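Leave the Shelf Half Full

By Farhad Alipour
Oct 19, 2019

When I moved to this country I brought two suitcases, and one of them was mostly full of things I did not need. There was a set of six tea glasses, of which two broke on the way. There was a winter coat for a kind of winter that does not exist here. And there was a bag of cables, because my brother said that cables are expensive abroad. I still have the cables. I do not know what half of them are for.

I mention this so that the reader understands I am not a tidy person who writes to correct untidy people. I am writing about keeping things, and I have kept many. My opinion is that we have become too proud of throwing away, and that the fashion for empty rooms is doing some harm to the way we live with our objects. I know it is not a popular opinion at the moment.

The usual advice goes like this. You take each thing in your hand, you ask if you used it in the past year, and if the answer is no, it must go. A year is treated as if it was a law of nature. But many useful things have a longer rhythm than a year. A suitcase repair kit is needed maybe every five years. The big pot is needed when a cousin marries. I own a pair of black shoes which I wore to three funerals in ten years, and each time I was glad that I did not have to go shopping for shoes on such a day.

My neighbor on the second floor followed the advice very strictly last July. She rented space in a van and gave away 13 boxes. For a few weeks she was happy, and she invited us all to see the apartment, and it was true that the light was better. Then she started to come down to borrow things. First it was a drill, then a baking tray, then a folding chair, then a second folding chair. I like her and I like to lend. But it seems to me that she did not really own less. She moved part of her household into mine, and I have the storage problem for both of us.

This is the part of the subject that the books do not discuss. An empty home depends on a full one nearby, or on a shop that is open late. If you live in a city and have money, the shop is your cupboard. You can give away the umbrella because you can buy another one when it rains. A person with little money cannot live in this way. My mother kept string, jars, buttons, and the good side of used paper. When a visitor once laughed about the drawer with the string, she said, "Tell me when you need some," and he did need some, that same afternoon, for the roof of his car.

I am also suspicious of the word "stuff." In English it is a convenient word, but it makes everything equal. A letter is stuff, a broken toaster is stuff, a child's drawing is stuff. In my first language we do not have exactly this word, and so we have to say the name of the thing. I find it is more difficult to throw away something after you said its name. Maybe this is a weakness, but I think it is also a kind of attention.

Now I must be fair to the other side, because the other side is right in some points. There is keeping which is only delay. I have a coffee grinder from a company called Proro that stopped working before I was married, and I have carried it through three apartments with the idea that I will open it one weekend. I have not opened it. The bathroom cabinet is no better. I am sure that some of the bottles in it are older than my daughter, and I move them from side to side when I look for the toothpaste.

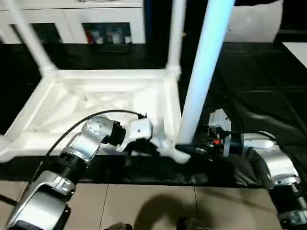 White plastic furniture on a black sheet, with a cabinet behind.

So I do not defend every object. What I defend is the slow decision. When we clear a room in one weekend, with loud music and a roll of garbage bags, we make 332 decisions when we have strength for maybe twenty. The last ones are made badly. We keep the thing which is on top and we throw away the thing which is heavy. A friend of mine lost his father's radio in this way, a small Lilus with a cracked dial. It went out with a bag of old curtains. He was not looking for it for years, so by the rule of the year it deserved to go. He still talks about it.

The place where I take my own things is a repair and secondhand shop, Babić, three streets from us. It is narrow and not very clean and the owner does not smile before noon. But he asks a question that I respect. When you put something on his counter, he asks, "Are you finished with it, or are you tired of it?" If you say tired, he tells you to take it home for a month. He loses business with this question, I suppose. I took home a lamp that way, a heavy green one, and it stands now beside my reading chair.

There is a new service in our area, Suseta, which does the opposite. They come with boxes, you fill them, and the boxes disappear. The leaflet says that you will never have to think about it again. I read that sentence several times. I can understand that for an old person, or a person who must leave a house quickly, it is a real help. For the rest of us I am not sure that not thinking is such a good thing to sell. The objects do not stop to exist when the van turns the corner. Somebody else has to pick them up, look at them and decide, and this person did not have the pleasure of using them.

If I had to give a rule, and I give it without much confidence, it would be to leave the shelf half full. A full shelf hides what is on it. An empty shelf makes you want to buy something to put there, this I have observed in myself. With a half full shelf you can see what you have, and there is still space for the pot that your cousin will return one day.

My wife has read this text and she asks what will happen with the cables. I have promised to sort them in the winter – the ones I can name will stay.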